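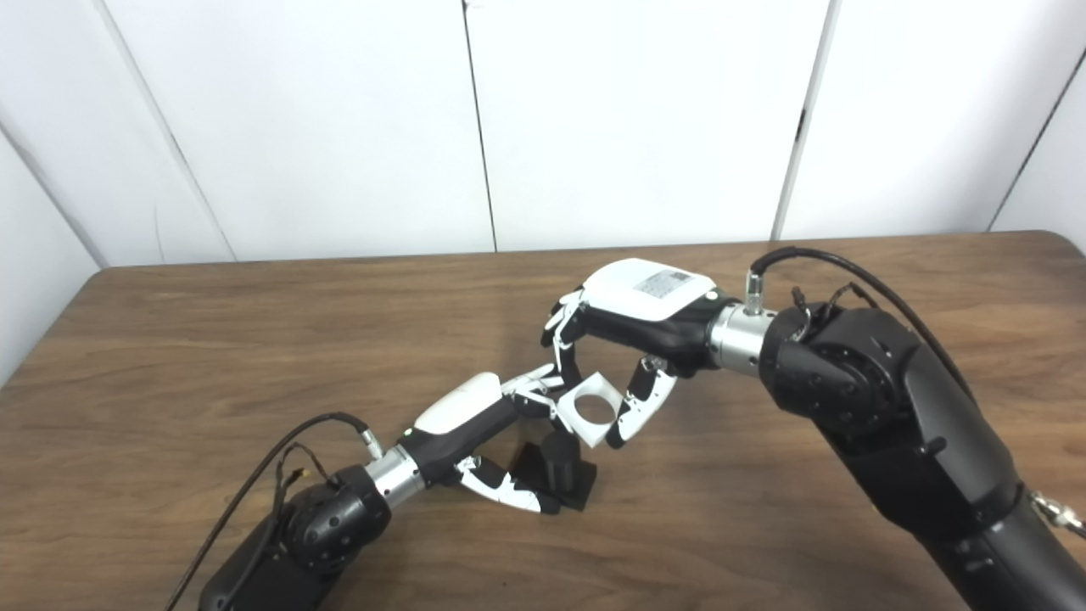

Notebook 2, p. 97

November, 4:10 am

Night run of the breathing monitor, crib mat version. Vellari mat under the mattress, Bakke clip on the diaper as the reference. Ju-won's daughter, 9 weeks, asleep by 8:40 last night after a feed. Parents in the room the whole time, me on the couch with the laptop.

First stretch clean. Mat and clip agree to within a breath or two. Then at 11:15 the mat starts counting double. Thought it was the fan. Turned the fan off — still double. It was the dad rocking the crib with his foot, half asleep. Noted. Need a rocking filter or a sign on the crib.

Newborn breathing is all over the place anyway. Fast, fast, fast, then a pause of several seconds, then fast again. The midwife told them this was normal at the first visit and they still both sat up every time. Pause alarm has to be set so it doesnt go off for these. Ask the pediatric nurse what pause length she wants, do not guess it ourselves.

Hiccups: mat loses it completly. Clip ok.

Grunting before a dirty diaper, 2:30ish, also reads as fast breathing. Ju-won wrote the time on her hand, copied it over.

Total logged so far about 1,000 minutes over all the nights. Not enough.
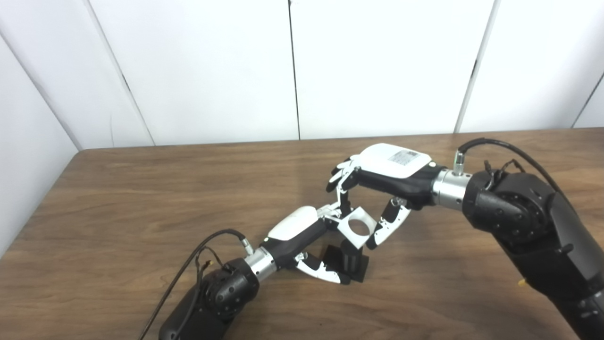
To do

— Fares Zoubi to resend the Imon export, last one had the time column in the wrong zone
— new cover for the mat, the old one got spit up on and the seam is going
— ask Ernance if the thinner pad comes in crib size yet. Bassinet size slides around
— feeding log: parents want one button, left or right side, no typing. Agree
— rerun with the fan on all night, no rocking (ha)
— Ju-won says no more nights this week, she wants to sleep. Swap in Fares's nephew if his sister says yes

5:05, baby up, feed, clip off. Saved both files. Mat file is the bigger one, check why.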